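Fonby Community Help
Manipulation Software > Perception and Planning

Planner refuses a plan to the plate while the object is on it, accepts it when the plate is bare

Asked by Tumaini Mugo
Status: Answered
Viewed 3377 times

Our laboratory operates a two-armed humanoid with multi-fingered hands over a fixed white table. The software consists of the Fonby scene server for perception and the Widmer planner for arm motion, with a small task layer of our own above both. The task is a simple one: reach for a small object on a plate with the right hand, lift it, and place it on the open table.

With the object on the plate, the scene server reports both items at the correct location. The planner then rejects every grasp candidate for the right hand with the message "goal state in collision: fingers_r / object_0". The arms are at the ready position when the request is sent, with one hand on either side of the plate.

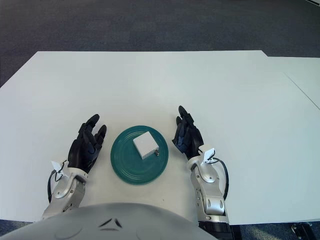

Figure 1. Head camera view at the ready position, object on the plate. All grasp goals rejected.

The ready position itself is reported as valid. Only the goals are refused. I have taken the following steps without success:

Recalibrated the head camera against the table plane. The residual was unchanged from the calibration performed in November.
Reduced the padding on the right hand from 7 mm to 2 mm. The number of rejected candidates did not change.
Disabled the left arm in the planning group, in case the two arms were interfering with each other.
Replaced our grasp generator with the one supplied with the planner.

When the plate carries no object, a goal for the right hand at the same height above the plate is accepted at once and the arm can be commanded there in the ordinary way. I therefore do not believe that the plate or the table is the cause. The object is small, white and nearly cubic, and I had expected it to be among the easier items in our set.

The relevant part of the planner log is as follows:

[plan] group=arm_right candidates=received
[plan] check start_state: ok
[plan] check goal_state: collision fingers_r / object_0
[plan] result: NO_VALID_GOAL

Is there a setting that permits contact between the fingers and the object for the final part of the motion? I have read the section on attached objects in the Widmer manual, but it appears to apply only after the grasp has been completed.

2 answers

Answer 1
Posted by dramholm_user

I had the same message on a different arm. Increase the planning time and the number of attempts. The default is too low for hands with many joints. If that does not help, reinstall the planner and remove the old configuration folder.

Comments on this answer

Tumaini Mugo: Thank you. I have raised both values and the result is the same. The rejection is returned before any search takes place, so I do not think time is the limiting factor.

dramholm_user: Then I would try the reinstallation. It resolved the matter for us, although we changed several other things on the same day.

Answer 2 (accepted)
Posted by Simin Ranjbar

The log indicates that the planner is behaving as configured. A grasp goal places the fingers against the object by definition. Unless the pair has been declared as permitted contact, the collision check must refuse it. There are two separate matters to correct, and I recommend that they be addressed in the order given.

1. Permitted contact for the grasp phase

The Widmer planner maintains a contact table that applies to each request. The entry for the target object is not created automatically when the object arrives from an external scene server. It must be added by the task layer, using the object name current at the time of the request:

request.contacts.allow("fingers_r", target.id)
request.contacts.scope = "goal_and_final_segment"

The scope line is important. Without it the permission covers the whole path, and the planner is then free to sweep the fingers through the object on the way to the goal. Please do not allow contact for the entire arm group. The forearm and wrist should remain subject to the ordinary check, particularly where cables run along the outside of the arm and are not part of the collision model.

2. The shape that the scene server sends

The scene server fits one mesh to each cluster of points. A small object resting on a shallow plate is frequently merged with part of the plate, and the resulting mesh is considerably wider than the item itself. This would explain why your change of padding had no effect – the fingers are well inside the merged volume, and a few millimeters make no difference.

To confirm this, export the mesh of object_0 and examine its width. If the mesh is too wide, register the plate as a support surface and segment again above it:

scene.support.add("plate", parent="table")
scene.segment(above="plate", min_height=0.004)

The most dependable way to register the plate is to capture it with no object on it. We do this once at the start of a session, with the right hand forward of the plate and the left hand beside it, so that neither hand covers the rim from the head camera.

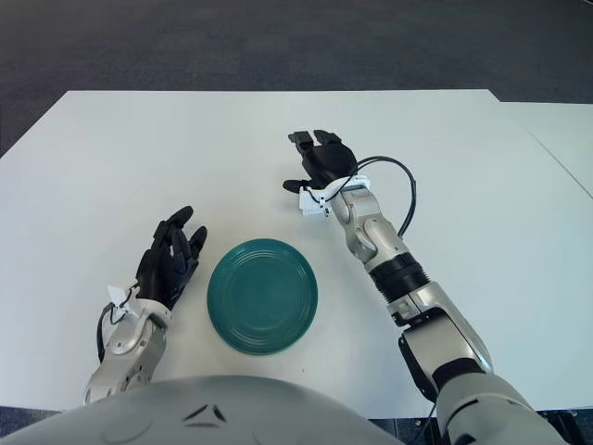

Figure 2. Plate with no object on it, right hand ahead of it. A view of this kind is suitable for registering the support surface.

Ensure that the robot's own arms are removed from the cloud by the self-filter before the capture is stored. In our installation the filter discards the hands correctly but leaves fragments of the cables, which then appear as small floating obstacles. A filter margin slightly larger than the default is sufficient to remove them.

One further point concerns low objects. If min_height is set above the height of the plate rim, thin items will be lost altogether. For a cube this is not a concern, but the value should be reviewed before flatter items are introduced.

Comments on this answer

Tumaini Mugo: The exported mesh included a large part of the plate, as you suggested. With the support surface registered, the mesh is close to the size of the object. With the contact entry added, the planner now returns valid goals. I have accepted this answer. Does the registration persist if the plate is moved?

Simin Ranjbar: It does not follow the plate. If the plate is displaced, the surface must be registered again, or tracked by the Mullico plugin, which I have not evaluated with glossy items.

dramholm_user: Is the scope setting available in the older release? I receive "unknown field" on build 1856.

Simin Ranjbar: I am not able to test that build. The field is present in the release we use. On older releases it may be possible to issue two requests – one to a position short of the object with no contact permitted, and a second, short one with the contact entry in place.

Last edited Wed 12 April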